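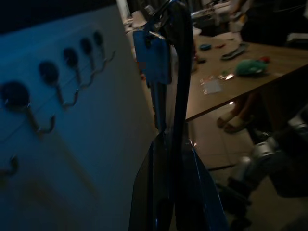

April, 16.30 — hook task, Furtună arm

Carrying on from Silviu's page. Left arm only, right arm parked, nobody to touch the right one till Amirul has redone the cable tie at the elbow. Third time I've written this.

Task again for whoever skipped the briefing: pick up loop (the cord one, not the ribbon), bring it to the hook panel, hang it, let go, back off. Hook called out by the person at the laptop. 30 tries per person, log every one, also the ugly ones.

Settings at start of session:
speed 30
grip force as Silviu left it
approach offset 90 mm out from panel
wrist light off

First lot bad. Arm goes to the right hook but comes in too low and the loop catches on the upturned end, doesn't go over it. Raised the approach. Better. Then too high and the finger tips tapped the knob — small tap, no damage, but stopped and re-zeroed anyway.

Wilmer thinks the panel has moved since the calibration. I think so too. Somebody leans on it. Have put pencil marks on the wall side, PLEASE check against them before you start and don't just trust the saved file. Saved file is zidovov_hooks_2, the older one is rubbish, will delete when Liviu says he's got his plots out of it.

Wrist view notes. Black hooks on white panel is easy for the detector, knobs especially, nice and round. Trouble is the fingers. They take up so much of the middle of the picture that at close range the target hook goes behind them and the tracker jumps to the neighbour. The row all looks the same to it, just bigger or smaller. Tried:

— masking out the fingers. Helps a bit. Mask has to be redrawn each time the gripper opens, Brândușa has a script for that somewhere
— freezing the target at 100 mm and going in blind. Works well if panel hasn't moved (see above)
— tracking on two knobs insted of one. Not finished, ran out of time

Going with the freeze for the demo unless someone objects by tomorrow.

Also the fingers are glossy and pick up the light along the edge, detector called it a hook twice. Matt tape? Amirul to ask Drolturine if they mind us taping their gripper, it's on loan till the end of term.

Table things. Tidy-up set is still the soft one: green plush, the flat grey piece, the little teal one, plus the clear bag. The bag is a pain. Lies flat, depth reads straight through it to the wood, fingers close on nothing. I'd drop it from the competition set but the rules sheet says one transparent item so we're stuck with it or something like it. Liviu suggests scrunching it up first. Is that cheating? Ask.

Shiny wrappers off the table before a run please, they flare in the camera. Feet under the table are fine, elbows on it are not.

Printed spacer for the wrist mount came off the Voron at lunch, one corner lifted, using it anyway. Second one printing, bed hotter. If it's done when you come in just take it off and leave it by the laptop.

Log size: capped at 200 frames per try now, disk was filling up. Cap cuts off the backing-off part on slow runs so don't run below speed 30 if you want the whole thing.

To do
Silviu — recalibrate panel, new file, new NAME
Brândușa — mask script into shared folder
Wilmer — two-knob version
Amirul — cable tie, tape question
me — rewrite the log headings, they still say "peg" from last year

18.10 — one more go with freeze on, speed up a little. Loop went over the hook cleanly, then came off again when the fingers opened, left one sticks to the cord. Same twice more. Open slower? Stopping there, batteries on the e-stop remote are nearly flat and the spare ones aren't in the drawer.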